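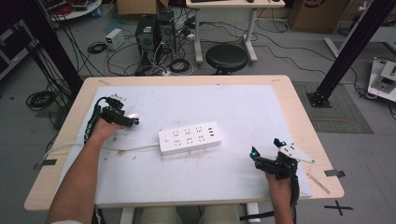 Vol. 2, p. 52

Station budget (manual demonstration work)

A station budget is the cost plan for a single bench at which a person performs tasks with hand-held grippers so that the movements can later be used to train a robot arm. It covers the purchase, fitting and upkeep of the bench, and normally excludes the arm itself, which is bought under a separate heading. The term is used mainly by small automation firms and by buyers who run several benches in one room.

Scope

A budget is usually divided into fixed equipment, hand tools, consumables and contingency. Fixed equipment includes the table, the work surface, upright supports, computers and floor covering. Hand tools are the grippers, ordered in left and right pairs. Consumables include finger pads, floor tape, replacement boards and the household or office articles that are handled during the work, such as power strips.

Cabling is often underestimated. Leads to the grippers, the supports and the computers may be supplied by different vendors and in different lengths, and the plan should list each run separately with its connectors.
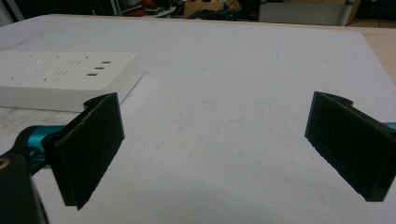 Reading time: 2 minutes

Hand tools

Grippers with two flat opposed fingers are the common choice for bench work. Quotations should state the maximum opening between the fingers, the pad material, and whether the pads can be changed without removing the linkage. In the Gostness price structure the body and the fingers are separate lines; Stalix quotes them as one assembly, and a worn finger is then charged as a repair. Comparison between the two requires an estimate of pad life. Yupanqui's costing method assumes 40 working days per set of pads where the surface is a smooth board, and fewer on bare timber.

One spare gripper per pair is generally allowed. Where benches share a store, a single spare of each hand may serve two benches.

Work surface

A plain white board laid over an ordinary table is cheaper than a purpose-made top and can be turned or replaced when marked. Scuffs and fine lines build up with use, and the plan should name the condition at which a board is withdrawn. The board may be smaller than the table, leaving a margin of timber at the sides. Larger boards are difficult to keep flat and cost more to deliver.
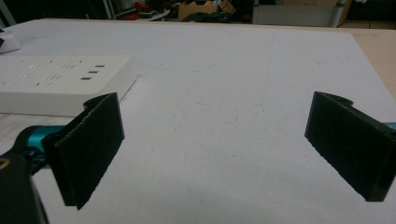
By Cristian Paucar

Contingency and phasing

Practice differs on the size of the reserve. The Sotelo worksheet places it after installation, when cable lengths and support positions are known. The Bandari worksheet sets it at the start and releases it in stages. In either case some 60 per cent of the total is committed before the first working session, and orders placed in January are commonly split so that consumables fall into the following quarter.

Labour is recorded apart from equipment. Time spent resetting articles between attempts should be entered as operating cost, and time spent aligning the supports as installation.

See also: Bench layout; Finger pad; Spares holding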